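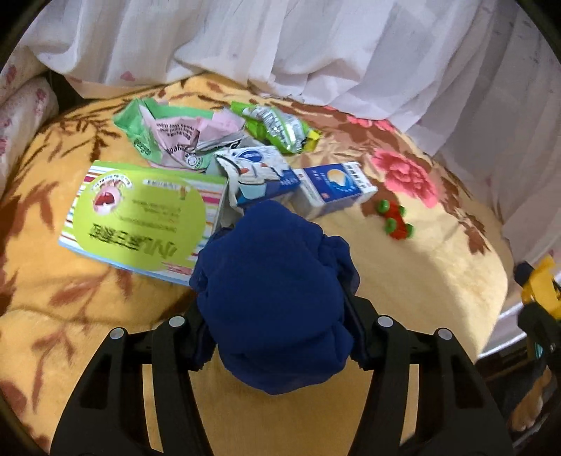

*Navy cloth in the jaws of a hand-held gripper. Four of the pivots I'm about to go on about are in view.*

I have been looking after grippers, one way and another, for longer than I've been looking after my own knees, and I'd like to put in a good word for the pivot pin. It's the dullest part of the whole tool. It's a little grey disc on top of a joint, and most people who pick up a hand-held gripper look straight past it to the fingertips, because the fingertips are where the action is. I did the same for years, so there's no scolding intended (well, a little).

My argument is that we spend our maintenance time at the wrong end. At Ridwood, where I help look after the hand-held units that the collectors take out to people's homes, the service sheet used to have a long section on fingertips and a single line for everything behind them. Check linkage. What does that mean? Check that it's there? I ticked that line cheerfully, week in and week out, and I suspect I'm in good company.

Then we had our June of the crooked grips. One unit, a perfectly nice one with matte black bars much like those at the top of this page, started coming back with grumbles attached. It held boxes well enough, but with cloth it went a bit sideways, and the bundle would creep towards one finger. We changed the tips. We changed them again, with a different batch from Golob, and I remember being quite proud of how neatly I'd seated them. Same grumbles. Somebody suggested the collectors were squeezing it unevenly, and I'm sorry to say I half agreed.

Vlasta Milošević sorted it out over a cup of tea. She put the jaws together, held one fingertip still and wiggled the other, and watched the joints while she did it. The outer pivot on the left had a whisker of play in it. Such a small thing! But the arms are long, and a whisker at the outer corner is a good deal more by the time it has travelled along the bar and around the bend to the finger. A box is stiff and forgives you. A handful of cloth squashes and folds and slides off wherever it's let, so it finds the slack before you do.

That's why I've come to think cloth is the best test piece going, and why I'd have every bench keep an old piece of it in the drawer. Bunch it up, pick it up from the middle, and look at where the two tips press. On a healthy tool they should come in as mirror images of each other. If one arrives early, leave the tips alone and go looking behind them.

My own routine is nothing grand. I wipe the arms down first, paying particular attention to the long open slots, which on our units collect lint at a rate my clothes dryer would envy. Blankets are the worst for it, the fuzzy ones especially, and fuzzy blankets are what people have in their houses, bless them. I use a soft brush and then a dry cloth. Next I work the jaws slowly, 3 full strokes, with my thumb resting on each pivot in turn. You feel a loose pin well before you see it. If one needs doing, I do its opposite number on the other arm as well, even if it seems fine, and I put a pencil mark in the book. Only after all that do I let myself look at the tips and their ridges.

People object to this, and some of the objections are fair. It's slow. Our lead at Welo, the shop that does our overflow, pointed out that with 84 units on the shelf, fondling every joint by thumb is somebody's whole afternoon and then some, and he'd much sooner swap the complete arm on a schedule and be done with it. I see the appeal. I just think a schedule can't tell you which home was full of pet hair, and I dislike binning a good arm for the sake of one tired pin.

The other objection is oil. There's a school of thought, and I won't name the benches, that says a drop on every pivot cures all. Please don't! Oil in a joint that lives next to bedding makes a lovely grey paste with the lint, and then it ends up on somebody's quilt. If a joint wants oil to move freely, it wants taking apart.

I put most of this in a note to the Jodatard list on 11th August and got a kind reply asking whether I'd consider a proper line for each pivot on the service sheet, left and right, inner and outer. I would, and I have. The new sheet runs to 2 pages and the fingertips are at the bottom of the second one, which has caused some muttering at our place. I've told them they can have the tips back at the top when the pins have gone a full season without a pencil mark. We're not there yet, and there's a unit on my bench this minute with an inner pivot I don't care for at all.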